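3.2 What people told me about their tables

I went into the Merrick interviews wanting to talk about rent, and everybody wanted to talk about furniture. Gladys Tanui and I sent out 112 surveys in March, and the question that got the longest answers was the throwaway one at the end: where in your home do you get things done? Kitchen table, mostly – even in homes with a proper desk.
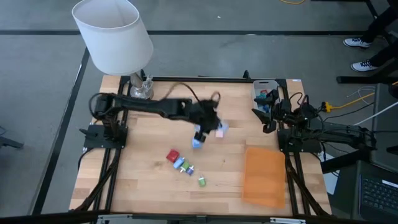
Figure 2. A light wooden work surface, with small blocks on top.

I kept asking why, and the answers were all over the place. One woman in Nisulgate liked hearing the kettle. A retired bus driver told me his desk was "for bills and for being sad at," and I've thought about that a lot (Bajpai found much the same mood in his Barkon study). Renters moved their work around more than owners did, which I'll come back to in Section 4.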